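December
Posted by Otakar Kubíček

I gave up the car in the spring and have been getting to work by bus and bike since then. A few people have asked how it's going, so I'm writing it down once and can send them here.

The bus from Dandotlow to Akgate is the 110. It is meant to run every half hour and mostly does, apart from the early evening, when two will come together and then nothing until I've read everything on my phone. The fare isn't bad if you buy the monthly ticket. The driver on the first run of the morning waits if he sees you coming down the hill, and the one on the second run does not.

On dry days I cycle. The route goes along the canal as far as the Khokhar warehouse, then up through the estate and over the railway bridge. I had forgotten how much of cycling is remembering to bring things. In the car I kept an umbrella, a spare jumper, a phone charger and half a packet of mints, and never thought about any of them. Now everything has to be in the bag or it isn't with me. I've left my lunch at home twice and my work shoes once, and I spent that Wednesday in trainers.

The bike is a second-hand Oso with a rack on the back. I bought it from Hideaki Furukawa, who had moved on to something lighter. It is heavy and the bell is feeble, but it has proper mudguards, and I would not go without those again. I've put on new brake pads and a better rear light. The mileage stood at 1,294 when I looked last weekend – more than I expected, though that includes going to the shops and a couple of trips to my sister's.

Money is the part everyone asks about. I haven't kept a careful tally. There's no insurance, no road tax and no petrol, and against that there's the bus ticket, a waterproof that cost more than I wanted to pay, and a taxi now and again when I have something big to carry. I'm better off, but some of what I save goes on having the shopping delivered.

What I miss is being able to leave late. If I'm talking to someone at the end of the day I have one eye on the clock, and I've become the person who goes first. I also miss the radio. I used to hear a whole programme on the way home and now I hear bits of other people's calls.

I don't miss parking. The road outside the flat fills up by six and I used to circle it like everyone else.

Winter is the real test. It's dark both ways now and the canal path isn't lit, so I've been taking the bus more than I'd like.

Metal gears, and a white disc with some of them on it.

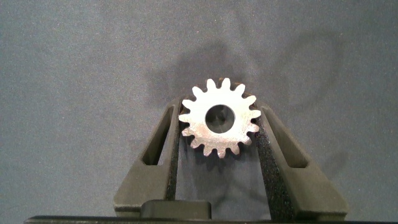
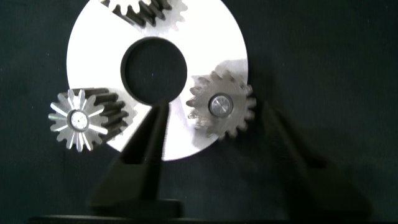 The other thing I've been putting off is deciding about the holidays. We normally drive to my parents' with the boot full. The train goes most of the way, but there's a change with a very short gap and then a bus that stops running after teatime. I could hire a car for the week, and I've had a look at prices, which go up every time I look. My sister has offered to collect us from the station if we can get there before it's dark. I need to book something by the weekend either way.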